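I have wanted a proper workbench for as long as I can remember, and in June I finally got round to sorting one out! I'd been making do with a folding table that wobbled every time I leaned on it, and anything small and round would set off for the floor the moment I let go.

It was Etelka Gulyás who put me on to butcher-block. She has had hers for 12 years and it looks better every time I visit - all those little marks and rings that she can tell you stories about. I went home, measured the wall twice and started looking at tops the same evening.

I chose a pale one in the end. I did look at a darker top, very handsome, but I drop screws constantly and I want to be able to find them again. Light wood is brilliant for that. It also makes the whole corner feel brighter, even on a grey afternoon, and I love following the grain along the planks when I'm meant to be thinking about something else.

Sanding was the fun part (yes, really). I started coarse, worked my way up to a fine paper, wiped off the dust and then gave it oil with an old cotton T-shirt. Miklós Bárány told me to go thin and be patient, so I did 6 coats, with a night between each. The smell hung about for days and I rather miss it now. 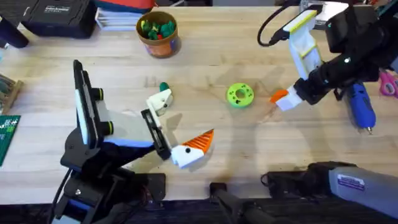 I'm not precious about it, mind you. A bench is for using, and I've decided that scuffs and dark stains are allowed to stay unless they're sticky. If it ever gets properly rough I can sand it back and start again, and I'm already slightly looking forward to that.

Still on my list: a better lamp, a shallow drawer for the small screwdrivers, and some sort of rail along the wall so the tape and scissors have somewhere to live. Irén Csizmadia swears by old jam jars with the lids screwed to the underside of a shelf, so I've started saving mine - eight so far, and we are eating a great deal of apricot jam.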